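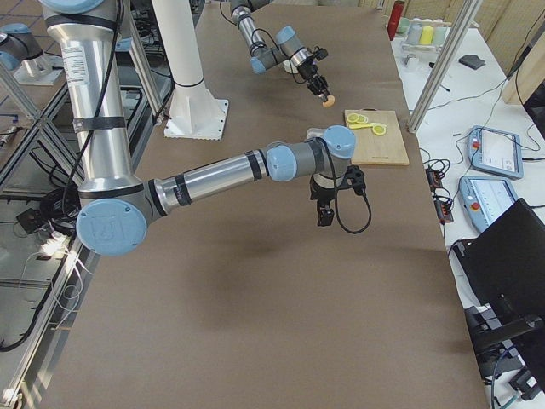

Drying citrus slices at home is one of those jobs that sounds fussy until you've done it once, and then you find yourself doing it every winter and giving away bags of the stuff to people who didn't ask. Most of the work is slicing and waiting, and the rest is keeping the sugar and juice off your furniture. For that I swear by brown kraft paper, run down the whole length of a long table like the one in the photo, so there's one big surface to work on and no seams for the juice to creep under. Newspaper will do in a pinch, but the ink comes off on wet fruit, and I learned that with a whole batch of grapefruit that came out gray around the edges.

How to Dry Lemon and Orange Slices for Garlands, Wreaths and Tea
By Teodoro Dizon
December 18, 2019

I started doing this the winter we moved to Hilla, when we had a tree and hardly anything to hang on it. My first garland was lumpy and a little brown (all right, very brown) and we loved it anyway! It hung in the kitchen window until spring. I've changed a few things since then, and what follows is the way I do it now, with my regular oven and no special equipment.

What you'll need

12 lemons, or a mix of lemons and small oranges
A sharp knife, the thin kind if you have one
A cutting board
Clean dish towels or plenty of paper towels
Two baking sheets and two wire racks that fit inside them
Brown kraft paper and a little tape
Cotton string or baker's twine and a big blunt needle, if you're making a garland

Choosing the fruit

Look for lemons that are firm and feel heavy, with fairly smooth skin. The great big knobbly ones have so much pith that you end up with a thick white ring and a tiny center, and the center is the pretty part. Seeds are fine. Some people pick them all out, and I used to, but I've come to like the little holes and bumps they leave behind. If you're planning to drop the slices in tea, buy unwaxed fruit and give it a good scrub under warm water. For decorations I just rinse it and dry it off.

Setting up

Roll your paper out with the curl facing down, tape the two ends underneath the table, and smooth it from the middle outward with your forearm. I buy the heavier paper that comes on a roll from Ocampo, the packing supply place near us, and one roll has lasted me three winters with plenty left for wrapping presents. Set the board at one end, the towels in the middle and the racks at the far end. You'll be going back and forth a lot, so put on some music and wear comfortable shoes.

Slicing

Trim off both ends of each lemon until you can see the flesh, then cut straight across into rounds. A quarter of an inch is what you're after. Thinner slices look lovely going in and then curl up like potato chips, and thicker ones can take all day and still be sticky in the middle. Hold the lemon with your fingertips tucked in and let the knife do the sawing. If your slices come out wedge-shaped, turn the lemon a little between cuts. Mine were wedges for the first two years and my daughter called them doorstops.
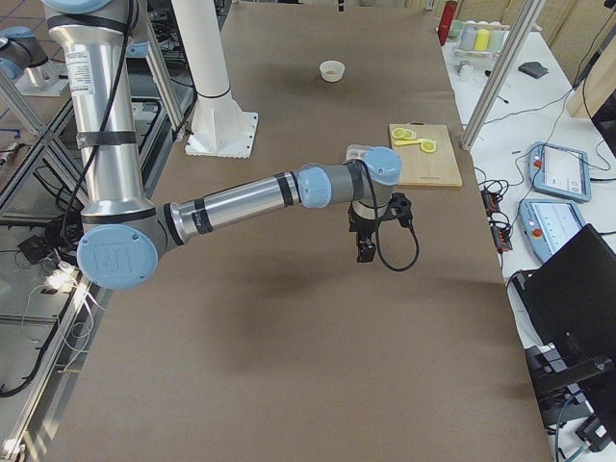 Once you've got a good pile, spread the rounds out on a towel in a single layer, lay another towel on top and press down gently with flat hands. Leave them a few minutes, flip them, and press again with a dry towel. I know it's tempting to skip this part when you're in a hurry, but it can save you a good hour of oven time, and the color stays much brighter. Oranges need even more blotting than lemons do.

Into the oven

Heat the oven to 200 degrees Fahrenheit, or the lowest setting it has. Put the racks on the baking sheets and lay out the slices so they aren't touching. Slide them in and let them be for two hours, then turn every slice over and swap the top sheet with the bottom one. After that, check every half hour. Lemons generally take me four hours from start to finish and oranges closer to five, though my neighbor's oven is quicker, and yours will have its own ideas too.

They're ready when the rind feels stiff and the center is no longer tacky. A tiny bit of bend is all right for a garland, as the slices will go on drying in the open air. For tea, or anything you want to keep in a jar, dry them until they snap.

If you have a dehydrator, by all means use it. My sister has a Womari and she sets it before bed and wakes up to perfect slices, and I try not to be jealous.

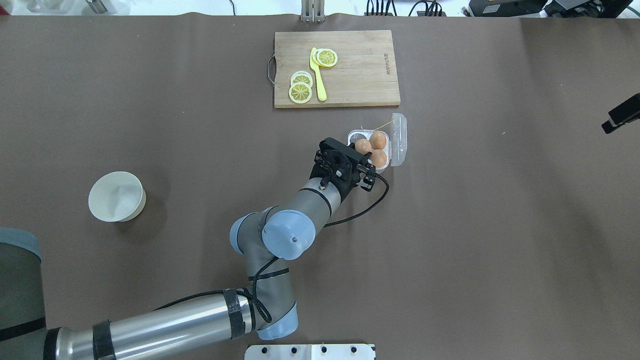

Lemon rounds on a bamboo cutting board.

Stringing the garland

Let everything cool completely on the racks first. Cut a piece of string with 40 inches for the part that will hang, plus enough at each end for a loop. Thread the needle and go in through the flesh near the top of the slice and out again a little way over, so the string runs along the back and the slice faces the room. If you poke just one hole through the middle, they all turn sideways and you'll see nothing but edges. I like to put a cinnamon stick or a wooden bead between every few slices, and bay leaves look nice as well.

Hang it away from the stove and out of steamy rooms. We had one in the bathroom for a week and it went soft and droopy.

Storing what's left

Put the snappy ones in a jar with a tight lid and leave them somewhere dark. Look in on them after a couple of days. If you see any fog on the inside of the glass, they need another half hour in the oven. Garland slices can be wrapped in tissue and packed in a shoebox, and they'll deepen to a sort of amber color by next year.

When you're finished, peel up the tape and roll the paper in from both ends with the seeds and trimmings inside. If it's only a bit spotted, turn it over and use the clean side for the oranges.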